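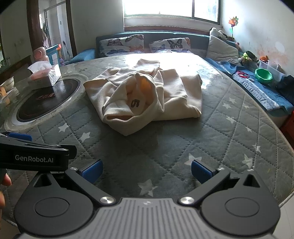 *Page last changed: Mon 1 February*

## 7. When the jaws stop short or let go too soon

Most people who write to us about the hand-held gripper have met the same fault, and it nearly always turns up with clothing. You squeeze, the jaws come together nicely on nothing at all, and then you try the same thing on a sweatshirt and they either stop before they have a proper hold or spring back a moment after they have it. The screen on the Drokeo logging box shows code 14, the session is marked as broken, and you are left wondering what you did. Very likely you did nothing wrong. Please don't pull harder, and please don't take the arms off until you have been through this section, as the first half of it clears the trouble in most homes.

A soft garment on a soft bed is the hardest job we ask of this tool. A folded sweatshirt has thick places and thin places, a hood or a pocket that opens up when you don't want it to, and a lining that slides about inside the outer cloth. The quilting underneath gives way as you press down, so the pads meet the cloth at a slant, and the position sensor in the body reads one arm as further along than the other. Once the two readings differ by too much, the software (Parry, from release 122 onwards) lets go on purpose. That is code 14, and it is there to protect your fingers and the pivots.

> **Caution.** Keep your free hand behind the pivot housings whenever the jaws are powered. When a code 14 release happens the arms open quickly, and a fingertip resting between an arm and the body can get a nasty pinch. Children and pets should be out of reach before you start.

### 7.1 Before you do anything else

1. Open the jaws fully and lay the gripper down on something firm and flat. A bed won't do for this part.
2. Switch off at the logging box and wait until its light has gone out completely. It takes its time, so do be patient with it.
3. Unplug the lead from the box. Leave the other end in the gripper.
4. Look at both blue rubber pads from the front and from the side. They should sit square on the ends of the arms, with no lifted corner and no fluff trapped behind.
5. Look at the two silver screw heads where the arms meet the grey body. They should be level with each other. If one stands proud, go straight to 7.3.

### 7.2 Cleaning the pads and pivots

Lint is the usual culprit. Fleece and brushed cotton are the worst for it, and after a week of laundry work you may be surprised by what comes out.

1. Wipe each pad with a cloth dampened in plain water, then dry it with a second cloth. Washing-up liquid leaves a film that makes the pads slippery for days, and we have had more than one gripper posted back to Vuravville with nothing the matter with it except soap.
2. With the power still off, move each arm slowly by hand from fully open to fully closed. It should feel the same all the way along.
3. If you feel a gritty patch, brush around the edge of the round pivot housing with the soft brush from the kit. Work outwards, so the fluff isn't pushed further in.
4. Repeat step 2. If the gritty patch is still there, stop and ring the helpline on extension 175.

**Note:** Never oil the pivots. They are sealed, and oil creeps along the arms until it reaches the rubber.

### 7.3 A raised screw

A raised screw lets its arm wander a little, and the sensor notices the wander long before you would.

1. Check again that the lead is out of the logging box.
2. Fit the short driver from the kit and turn the screw clockwise until you feel it stop. Finger and thumb on the driver are plenty.
3. Move the arm again by hand. If it has gone stiff, ease the screw back by a quarter turn.
4. If the screw turns and turns without ever stopping, the thread has gone. Put the gripper back in its case and ask for part 1494, the replacement body. Don't carry on using it in the meantime, even if it seems to grip well enough.

### 7.4 Trying again on a garment

1. Plug the lead in, switch on, and let the box run through its start-up check with the jaws open and clear of everything.
2. Close the jaws once on nothing. Parry should report both arms as level.
3. Choose a single thickness of cloth for your first try, such as the end of a sleeve. Keep away from the hood and any pocket opening until you know the fault has cleared.
4. Come in low, with both pads touching the cloth at the same moment, and close slowly.
5. Lift by a hand's width, hold while you count to five, and lower again.
6. Once three lifts in a row have gone through without a code, move on to the thicker parts.

If you are working beside a window on a bright day, you may also see code 22 (camera washed out). It has nothing to do with the grip. Turn yourself so the light comes from the side, or half-draw the curtain, and clear the code from the menu.

### 7.5 If the code comes back

Save the session file before you switch off, even though it is marked as broken, and send it to us with a line or two about what the garment was made of and what it was lying on. The file holds the readings from both arms, and we can generally tell from those whether you need pads, a body or only a new lead. Units supplied through Zirkum before October came with an older lead that works loose at the gripper end, and those are swapped free of charge. The older lead has a straight plug and the newer one has an elbow.

> **Caution.** Don't turn off the release limit in Parry's settings to get through a session. With the limit off the jaws will keep closing on whatever is between them, and the only way to stop them is to pull the lead out of the box.

Pad replacement is covered in section 8, and the full list of codes is at the back of the guide.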